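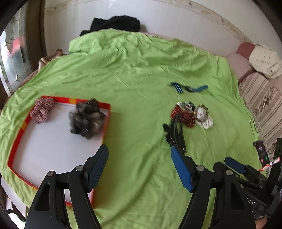 How do you sort a pile of small accessories when no two of them match?

Pick one question to ask of every piece, and ask it all the way through before you move on to the next. "What is it made of?" is a good first question. "Where on the body is it worn?" is a good second one.

Chapter 4
Sorting What We Wear

Welcome to my favorite chapter in the whole book! Up to now you have sorted buttons, spoons and dry beans, which are all fairly well behaved. Accessories are a lot more fun. They bend, they tangle, they roll under things, and one small piece can belong in three groups at once. Students at Halthorpe have spent a full class arguing over a single hair tie (is it cloth or elastic?), and I enjoyed every minute of it.

You will need a flat, soft place to work. A bed with a plain sheet on it is perfect, and a bright color like lime green makes even a small bead easy to find. Spread the pieces out so that you can see the whole of each one.
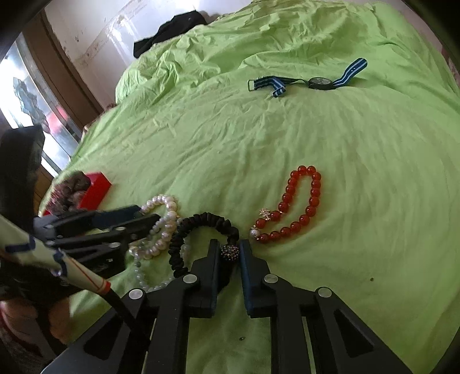 Start with material. Cloth goes in one group, and that takes in a striped fabric watch strap as well as a gathered black band. Beads go in another. Then split the beads again: glossy red ones, creamy pearls, and so on. Look closely at the small parts too! A gold star charm or a single pearl near a clasp can send a bracelet off into a group you hadn't planned for, and you'll have to decide whether the charm or the string of beads matters more.

Museums and shops face the same puzzle on a bigger scale. The Sulten collection holds around 200 bracelets, and its drawers are arranged by fastening. The Naseri shop in Lellelau sorts by color, so a customer can walk straight to the reds. Both systems work beautifully for the people who use them.

Before you read Section 4.1, gather 20 accessories from home and sort them in 2 different ways. Write down every piece that changed groups. Keep the list, as we'll come back to it when we draw our first tree diagram.

Sorting and Grouping, Student Edition, August 2019 | Contact the publisher | All rights reserved | Back to top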